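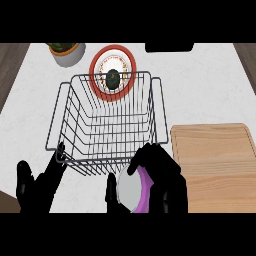

Home Older posts Recipes (neglected) About me

Dishes, and the two-armed colleague

My job title changed in September. I used to be a dish steward, which already sounded like something a person says to avoid saying dishwasher. I'm now a Warewashing Workflow Partner. The pay is the same and the apron is the same, and the new name badge has a line break in the middle of "Workflow."

For anyone who has wandered in from the rhubarb post: I work in the kitchen at Erkwood, a conference centre with bedrooms attached, where people in lanyards come to talk about pensions and leave half their salmon. I have worked the dish pit there for six years. It is hot and loud and I like it more than I let on at parties. This spring management signed with a company called Pitix for a pair of robot arms on a stand. The product is the Prostalance. The unit itself has a name too, Bach, which somebody at Pitix gave it and which is printed on a sticker, so we didn't get to vote. Dev on mornings wanted Gravy.

Bach's job is to take clean small items, the side plates and saucers and little dishes, and sort them into wire baskets for the servers to collect. That's all. Pots are beyond it. Cutlery was "phase two" in the presentation and I haven't heard anybody say phase two out loud since.

What I hadn't understood is how much of the work happens in a kitchen that doesn't exist. Before Bach is allowed to try anything new with our crockery, it gets tried in a simulation, and since the title change I spend two hours of my shift in the dry store with a laptop, watching simulated grippers handle simulated dishes and typing notes. I have a stool. I have a coaster. Flour sacks to the left of me, tinned tomatoes to the right.

The pretend kitchens are lovely, and I resent every one. The one I was on this week has a white marble counter. Marble! There's a potted plant on it. There's a light wooden cutting board without a single onion stain, and a red-rimmed plate with a nice pattern in the middle, holding one entire avocado and nothing else. I have never in my career seen a whole avocado sitting quietly on a plate. Ours arrive by the case, hard as cricket balls, and by the afternoon they're a paste. In the middle of all this is a big grey wire basket, with one gripper down at the corner of it and the other holding a purple and white dish on its edge, and that's the part I'm paid to look at.

So I look at it. I write things like "would not hold a wet one like that" and "ask where the next dish is coming from." The notes go to Ragnheiður Brøndum at Pitix, who answers every single one, at hours that make me worry for her. She once sent back a three-paragraph reply to a note that said "hmm."

I went in expecting to be told what my job was by people who had never done it, and some of that has happened. There was a slide with a clock on it. There was a man who referred to the pit as "the node." But Ragnheiður came and stood next to me for a full lunch service in borrowed clogs, and afterwards she asked why I always put my left hand on the basket before loading it. I didn't know I did. I had to go and do it again to find out. The basket skates on a wet counter, so you pin it with the heel of your hand and load with the other, and I must have learned that from someone, or from dropping things. I've thought about my left hand a great deal since.

It's an odd sort of flattery, having your habits written down. It's also a bit like being measured for something. Once the knack is in a document it doesn't need me attached to it. I said this to Þórey Grímsdóttir, our kitchen manager, and she said she'd been told there would be no redundancies. I pointed out the grammar of that sentence. She said she'd noticed the grammar too, thank you, and would I please finish the sheet pans.

To be fair to her, the hours have held so far. There used to be three of us on evenings and there are still three of us on evenings. What has changed is what we do in them. Marguerite, whose wrists have been bad for years, no longer does saucers at all, and she's stopped wearing the brace on the bus. I'd put that on the good side of the ledger in thick pen. Against it, the saucers were the sitting-down job. When your feet had had enough, or you'd been crying in the walk-in, someone would put you on saucers for half an hour with the radio and not ask. Now the easy job belongs to Bach, who has no feet, and what's left for us is the heavy, greasy, awkward end of things. Every task we gave up was the light one. I don't think anyone planned that. It's just the part that a machine can manage first.

The talking has changed as well. You used to be able to have a whole conversation across the small-plates table, because it took two people facing each other. Bach stands there now, behind a yellow line on the floor, and we shout around it. Dev has taken to telling it the hockey scores. I find I say "sorry" when I reach past the line for a cloth, which is ridiculous and I'm not going to stop.

Is it any good? It's slow. On a steady evening it gets through its racks without fuss, and when the soup bowls land all at once it goes on at exactly the same speed, like a man reading the terms and conditions, while the rest of us turn purple. It doesn't like the oval dishes from the old set. It will stop dead for a teaspoon left on a saucer, and then a light comes on and one of us goes over and removes the teaspoon, and the light goes off. Teaspoon removal takes up a fair bit of my day. I put it on my self-assessment under "exception handling" and got a very warm comment back.

I did ask Ragnheiður whether the practice kitchens could be made uglier. I offered to help. I said put in a puddle, put in a bus tub with a napkin stuck to it, put in a basket with one handle bent because it was dropped down the loading dock and has never been right. She took me seriously, as she does, and asked for photographs and measurements. I spent a happy afternoon with a tape measure going over our two worst baskets. Þórey walked past, looked at me lying on the floor, and kept walking.

So somewhere, soon, there may be a rendered version of the bent one. I'm prouder of this than I should be. My mother wants to know if I'll get a credit.

I've been asked whether I'd want to do the laptop part full time. It's drier and there's the stool. I said I'd think about it, then went back out and did the roasting tins with Marguerite, who had the radio up too loud, and I haven't answered the email yet. If anyone reading this has gone from doing a thing to writing notes about a thing being done, I'd like to hear how your hands feel about it. Comments are open until the spam gets in again.

Rhubarb, part two, when I have the energy.

Last updated: September

Contact me through the form | © the author, please don't copy the recipes without asking | Back to top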